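Subject: Re: tinted skin veil, worth it over a tinted moisturizer?

May 2024

On the skincare list, someone wrote:

> I keep hearing about the Andeck skin veil and I can't work out who it's for. I already have a tinted moisturizer (the Solent one) that I like fine. Does the veil do anything different, or is it the same stuff in a nicer tube? My cheeks run red and my forehead is an oil slick by lunch.

Oh, I've been waiting for somebody to ask! I'm on my second tube and I still get a little happy every time I open it. The Solent gives you more color, no question. The Andeck is sheerer, and what I love is the finish, sort of soft and blurry without going flat. On my cheeks (also red, hello) it takes things down by maybe half, and I can still see my freckles.
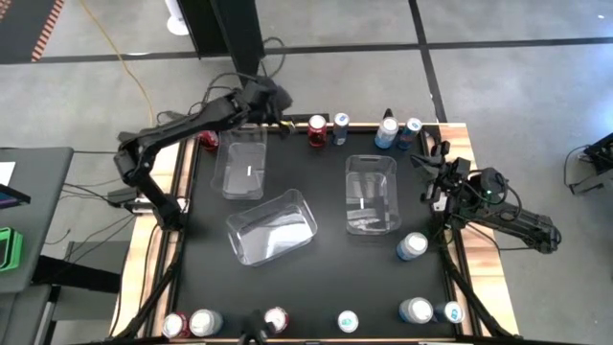 For the forehead, try going in with almost nothing. I put one pea-sized blob on the back of my hand, do both cheeks and my chin first, and whatever is left on my fingers goes up top. Then I wait 3 minutes before powder. If I rush that part it pills along my hairline, especially over the Awan sunscreen, so give the sunscreen a good long sit too.

Shades are the weak spot. Mine is a touch peachy in winter and perfect by September, and the two deepest ones look very close to each other on the website.

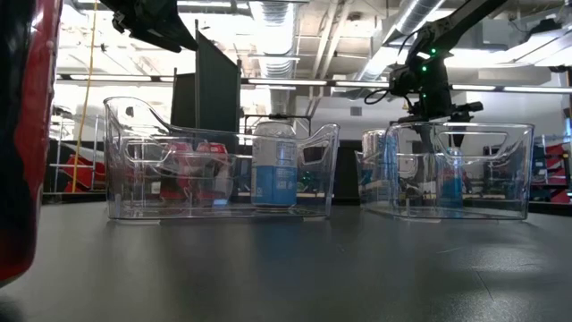
The travel size is plenty for a test run, and mine lasted around 200 wears, which I did not expect from something so tiny! The shop in Tiltstead let me try it on my jaw and walk outside with it for a while, so ask if you're ever over that way. And keep the Solent! I still reach for it on days when I want more coverage, and the two mix together beautifully.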